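In defense of the drawing nobody asked for

Ea Steinarsdóttir
October 19, 2020

When I moved to Wedamitz I rented a desk in an office with 31 other people. My English was weaker then than it is now, and in the first weeks I spoke very little. What I understood best in that office was the corner of the meeting board. Somebody had drawn a fish there, and under the fish somebody else had written the price of a fish.

I laughed at it before I knew the name of any colleague. I still think it was a good introduction.

Last July the management of our building sent a letter to all tenants. The boards in the shared rooms must be cleaned every evening, it said, and they should be used for "work content only." The letter was polite and it had 2 pages. I have read it several times, and I want to explain why I disagree with it.

The first argument in the letter is that doodles take space. This is true, but a small one takes very little. Berkay Erdem, who has the desk next to mine, fills a full board with his delivery tables every week, and he has always found room beside the small faces and arrows. If a board is too full, the cause is usually an old meeting that people are afraid to erase.

The second argument is about visitors. A client could come in, see a smiling face and think that we are not serious. I have received clients in that building for years, and I remember one comment only. It came from an older man from the company Vestergaard, and he asked if he could add a hat. He took the marker and he added it.

I also believe that drawing helps a person to listen. My grandmother drew boxes on the newspaper during every telephone call, and she could repeat the whole call afterwards, with the prices. When my own hand is busy with something simple, I follow a long meeting better — especially a meeting in my third language, where I get tired after the first half hour.

A small face in marker is also a message without a receiver. The person who made it wanted nothing from me, and in an office this is rare. 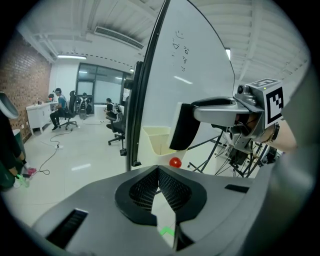
What the cleaning rule costs

A board that is cleaned every evening is a little colder in the morning. I know this is a feeling and I cannot prove it. But before the rule, people stood at the board with their coffee and added things to what was there. Now they go directly to their desks. Ragnvald Strand, my neighbor on the other side, has started to draw on his own paper and puts it in a drawer, where it makes no one smile.

I do not ask for much. Clean the tables of numbers, clean the old plans, and leave one corner until it is full. I have written this to the management also, in a shorter form, and I am waiting for the answer.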